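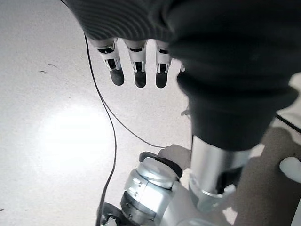 Prindus H-12 Knitted Hand Sleeve

The Prindus H-12 is a pull-on cover for multi-fingered robot hands. It protects the back of the hand, the wrist and the first part of the forearm from dust, crumbs and light knocks, and leaves the fingers free to work. The knit is dark grey and ribbed, and the ribs follow the curve of the hand when the sleeve is on. White finger segments and black fingertips stay outside the fabric, so the joint cutouts near the knuckles can still be checked without taking the sleeve off. It is sold singly, in left-hand and right-hand versions.

What it fits

The sleeve is cut for the Zinchenko four-finger hand and the Ivari M hand. It will also go over most hands of a similar width, provided the wrist flange is no more than 95 mm across. It does not fit parallel-jaw grippers. For those, see the Retska tube covers, which are sold by the metre.

If you are not sure about your hand, measure across the knuckles with the fingers straight and again at the widest point of the wrist. Send both measurements to the sales desk before ordering.

Specification

Product code: 1545
Colour: dark grey
Knit: ribbed, two-way stretch
Maximum wrist flange: 95 mm
Wrist fixing: 2 hook-and-loop straps
Cable exit: one opening on the underside
Washing: 30 degrees, no tumble drying
Pack size: one sleeve, two straps, one fitting card

How it compared with the other covers

We tried the H-12 against two other covers in our workshop in August. Szabolcs Rácz ran the tests on a Zinchenko hand fitted to a six-axis arm, using the same pick-and-place program each time. The other two were a coated nylon glove with full fingers and a moulded silicone boot.

The nylon glove gave the most protection. It also covered the fingertips, and small parts slipped more often than they did with the bare rubber. The little finger had trouble closing fully. We would choose it for dusty work with large objects.

The silicone boot held its shape well and wiped clean in a few seconds. It was stiff at the wrist, and the arm controller reported a higher load on the last joint during fast turns. It took two people to fit.

The H-12 made no difference to closing force that we could measure. Fingertip grip was the same as with the bare hand. It did pick up fluff, and after a long session the hem had crept forward towards the knuckles on the thumb side. Tightening the front strap by one notch stopped this. The knit will snag on sharp edges, so we do not recommend it for sheet metal or broken castings.

Notes on fitting

Switch the arm off and let the fingers hang down. Turn the sleeve inside out as far as the cable opening, slide it over the fingers, then roll it back along the wrist. Do not pull it by the hem.

Feed the hand cable through the opening before closing the straps. Leave enough slack for a full wrist turn in both directions. We found that a loose cable resting on the bench is fine for slow programs, but for anything quicker it should be clipped to the arm.

If you use a wrist camera, run the arm through its full range once and look at the live view. Loose fabric can come into the picture when the wrist is bent back. Fold the cuff once and strap it down if this happens. Guido Rinaldi, who sets up our camera arms, folds the cuff on every one of them.

Care and replacement

Brush off loose dirt after use and wash when needed. Let the sleeve dry flat. Ours kept its stretch through 12 washes, after which the cuff was slightly looser but the straps still held it. Replace the sleeve if a rib has split or if any thread is hanging near a finger joint.

Spare straps are sold separately. They are the same ones used on the Retska covers.

Ordering

The H-12 is normally in stock in both hands. Please state left or right on the order, and give the make of your hand if it is not one of the two listed. Unused sleeves can be returned in their packet. Washed or trimmed sleeves cannot be returned. For a different cuff length, ask for a quote with the length in millimetres, measured from the wrist flange.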